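What Is a Treaty?

A treaty is a written agreement between two or more countries. It works somewhat like a contract between people. Each country promises to do certain things, or to stop doing certain things, and the promises are binding under international law.

Treaties can cover many subjects: borders, fishing, trade, mail, the care of prisoners, or the use of a shared river.
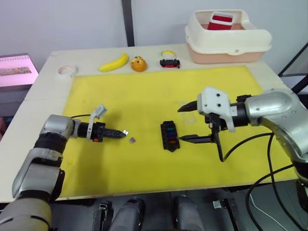
How a treaty is made

Take two countries, Surdu and Lulter. The Firnorell River runs between them. Both countries take water from it, and both want to know how much the other may take.

First, each government sends people to negotiate. To negotiate means to talk until both sides can accept the same words. The words are then written down in numbered parts called articles. A short treaty may have 2 articles. A long one may have 379.

Next, the treaty is signed. Surdu and Lulter sign theirs in the town of Trirkberg, so it is called the Treaty of Trirkberg. Treaties are often named after the place of signing.

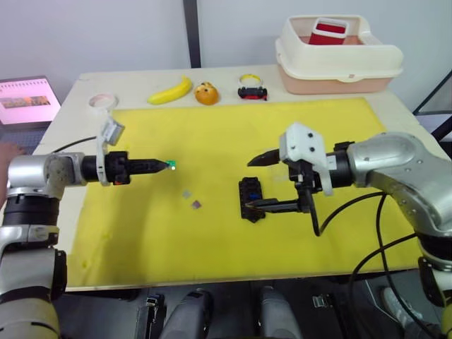 Signing is often not the last step. In many countries the parliament must also vote on the treaty. When a country gives its final agreement, it is said to ratify the treaty. The date when the rules begin to apply is called "entry into force."

What if a country breaks a treaty?

Suppose Article 1 says that Lulter may take 700 tanks of water a day, and Lulter takes 3,788. Surdu can complain and ask Lulter to stop. If talks fail, the two countries may ask an international court to decide. In most cases a court can hear the dispute only if both countries have agreed to let it do so. This agreement may be given in the treaty itself. 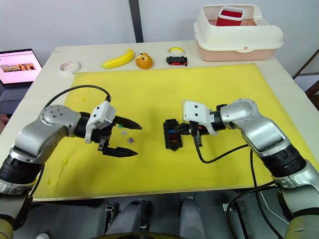
Can a country leave a treaty?

Sometimes. Many treaties have an article that explains how to leave. The country usually has to give notice in writing and then wait for a set time. Until that time is over, it must keep its promises.

Words to know

Article: a numbered part of a treaty.
Party: a country that has agreed to be bound by a treaty.
Ratify: to give final agreement to a treaty.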